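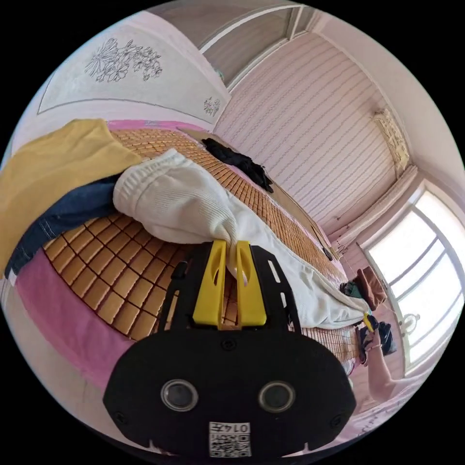
Photo: Elli Toivonen, Flelavby workshop notebook

May, 2:40 pm, back bedroom

Folding day, and I'm so pleased with how the bamboo mat is working out as a surface! I'd been doing everything on the table in the Lynch room and the knits kept creeping toward me every time I smoothed them. On the mat they stay where I put them. The little tiles have enough grip for ribbed knit, and the seams between them make a grid I can line a leg up against without getting the ruler out.

Today's pile: white ribbed trousers, dark blue jeans, the mustard-yellow cloth. Started with the trousers, the hardest of the lot, which is why I love them. Rib twists. You take hold of it anywhere but the waist or the hem and the whole leg wants to turn into a rope. Cuffs roll up on themselves too. Unroll both cuffs first, flat hand, outward, and only then touch the legs. I keep forgetting and doing it the other way round.

What worked best (third go):
Lay the trousers straight along the mat, front up. Follow the seam lines.
One leg over the other, hems level. Pat, don't pull.
Thirds from the hem up. Stop and let go for a moment, the rib shrinks back a bit.
Last fold loose. Tight folds spring open in the drawer.

Jeans are a joy after that. Denim stays folded if you so much as look at it. Fold in half, seam to seam, then in thirds, done. I'd like to use them as the base of every stack from now on, with the knits on top where nothing squashes the ribs flat.

Weighed the trousers on the kitchen scale out of curiosity: 600 g. Heavier than I would have guessed! Wrote it on the card for Arkudmont, card no. 177, next to the washing notes.

The yellow cloth I haven't decided about. It's good as a divider between stacks but it could also go on the shelf with the Felance pieces. Left unfolded for now.

To do
- try the same fold crosswise on the mat, legs running over the seams
- check whether the tiles catch on finer knits before anyone puts the good cardigans on there
- pink sheet needs tucking back in under the mat on the open side
- ask at Flelavby if they have a second mat, same tile size

4:15 pm. Redid the trousers once more, crosswise. Slower, but the hems came out level first time.

E.T.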